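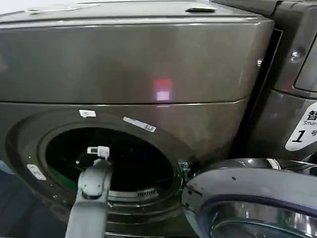

Chapter 6
Washing Clothes Without Wrecking Them

I ruined my first sweater when I was 20. It was a green wool thing my aunt had knitted, and I put it in with my jeans on the hottest setting the machine had, went out for a sandwich, and came back to something that would have fit a medium-sized dog. I tried stretching it over a chair. I tried wearing it anyway. In the end it became a very thick pot holder, and I still have it, which tells you how much I liked that sweater!

So I come to this chapter as somebody who has made most of the mistakes in it. In Chapter 5 we talked about fibers -- what cotton, wool, linen and polyester are made of and how each one behaves when you pull it, heat it or get it wet. Now we get to put that to work. If you skipped the part about why wool felts, go back and read it first, it's short, and I'm going to lean on it a lot when we reach the section on temperature.

What you'll work on in this chapter

Sorting a mixed load by color, weight and fiber
Reading a care label and choosing a cycle to match
Measuring detergent for the size of the load and the hardness of your water
Looking after the machine: drum, door gasket, filter and drawer
Treating a stain before the wash

Words to know: agitation, drum, gasket, surfactant, spin speed, hard water, felting, pre-treat

6.1 Start with the machine

Most books start with the sorting. I like to start with the machine, door open, nothing running, because people will use a washer for years and never once put their head down and look at the thing. Open yours now if you have one at home (or borrow a neighbor's, or go stand in the laundromat for ten minutes, where you'll be in good company).

In a front loader the drum lies on its side. When it turns, the clothes ride up the wall and drop back into a shallow pool of water, over and over. That drop is what does the scrubbing. A traditional top loader stands its drum upright and swishes the clothes around a post in the middle, and it needs a good deal more water to do it. The dropping and swishing both go by the name agitation, and you'll see that word all through the chapter.

Now run a finger around the rubber ring just inside the door. That's the gasket. It keeps the water in, and it also collects lint, hair, coins and a gray slime that I won't describe to you before lunch. Pull back the fold at the bottom and wipe it out with a damp cloth. Then leave the door open a few inches when you're done for the day so the air can get in -- unless you have a cat or a toddler, in which case leave it open only while you're in the room.

My old teaching partner Fasil Wako used to give his students a flashlight and a paper towel and send them home to do exactly this. They came back on Monday with paper towels in sandwich bags and a lot to say. I've borrowed the idea for Activity 2, minus the sandwich bags.

6.2 How full is full?

Here's where the drop matters. Stuff a front loader until you have to lean on the door and the clothes have nowhere to fall from. They just go round in a lump, and the ones in the middle hardly get rinsed. For an everyday cotton load, fill the drum loosely and check that your hand fits flat on top of the pile with a bit of room to spare. Wool and delicates want much more space than that, so stop at a third.

Too little is a problem as well. One bath mat on its own will flop to one side during the spin and set the whole machine thumping. Give it a couple of towels for company.

Before you read on

Write down your answers somewhere you can find them. We'll come back to them at the end of the chapter, and I'd love you to see which ones you'd change.

Think about the last load you washed. What was in it, and how did you pick the cycle?
How do you decide how much detergent to pour? Do you use the lines on the cap?
Is there anything in your closet you're afraid to wash? What does its label say?

Activity 1: The label hunt

Take 6 pieces of clothing from your own drawers, as different from one another as you can manage. Copy the symbols from each care label onto a sheet of paper and guess what each one means. Don't look at the chart in Section 6.3 yet! Then sort the pieces into loads, and write one line for each load saying what holds it together.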